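Início | Produtos | Simulação | Downloads | Fórum | Contato

Csonka Cozinha – pacote de cenas simuladas para treinar manipulação

Faz tempo que eu queria escrever esta página direito! O Csonka Cozinha começou como uma pasta bagunçada no meu computador e virou o produto que mais me pedem, então lá vai, com calma, o que vem dentro, como eu uso e o que ele faz bem (e o que ainda faz mal, porque tem disso também).

O pacote traz 80 cozinhas montadas, todas com bancada, pia e objetos que mudam de lugar cada vez que você carrega a cena. São 1.708 objetos no catálogo, de talher a almofada, e cada um vem com malha de colisão própria, massa e atrito já ajustados. Dá para trocar tudo isso no arquivo de configuração, e eu recomendo muito brincar com o atrito, que é onde mora metade das surpresas na hora de pegar alguma coisa.

A ideia do método é simples de contar. A gente treina a política só na simulação, com a bancada cheia de coisa que não tem nada a ver com a tarefa, e sorteia os objetos sem se preocupar se eles combinam entre si. Chamo isso de bagunça sem contexto. Se o robô só vê xícara perto de pires, ele aprende o pires e não a xícara – e aí na primeira cozinha diferente ele se perde todo. Com objeto estranho no meio, a rede é obrigada a olhar para o alvo.

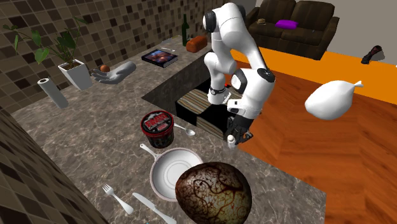
Cena do Csonka Cozinha: garra perto da borda da pia, com um pequeno objeto cilíndrico branco logo ao lado.

Os objetos pequenos na beirada da pia são os meus preferidos para avaliar uma política, e também os mais chatos! A garra tem pouco espaço para errar, o recorte da cuba complica o planejamento da trajetória, e qualquer encostão de lado pode mandar a peça lá para dentro. Se a sua política vai bem nesse tipo de posição, pode confiar bastante no resto da bancada.

Agora os números, que sei que você veio por eles. Rodei 3.000 episódios de avaliação em cozinhas que ficaram fora do treino, sempre com a mesma tarefa: pegar o objeto pedido e levantar. Com a bagunça sem contexto, a taxa de sucesso ficou em 67 por cento. A versão treinada com bancada arrumadinha ficou bem atrás, principalmente com talheres e outras coisas finas deitadas. Não é resultado de soltar fogos, eu sei, mas foi a primeira vez que uma política minha treinada só em simulação não desmoronou ao mudar de cozinha, e eu fiquei feliz da vida.

O que ainda não funciona: tecido. Os panos do catálogo são corpos rígidos, servem de distração visual e pronto, não tente dobrar nada. Objeto transparente também dá trabalho para a câmera de profundidade simulada. Estou mexendo nisso para a próxima versão, mas sem data prometida (já prometi em junho e me arrependi).

A licença para laboratório inclui as cenas, o catálogo, o gerador de sorteio e os scripts de avaliação que usei acima, com as sementes, para você repetir tudo na sua máquina. Quem já tem o módulo Cletamley recebe o sorteio de iluminação junto, é só ativar na configuração. Se a sua garra tiver dois dedos, o arquivo padrão deve servir quase sem mudança; para ventosa ou mão com mais dedos, me escreve antes de comprar que eu te digo o que precisa adaptar.

Página atualizada em 2018-09-28.

Itens relacionados
Cletamley – módulo de iluminação variável
Galthorpe – conjunto de garras para simulação
Kurovville – cenas de oficina e depósito
Csonka Cozinha – notas da versão anterior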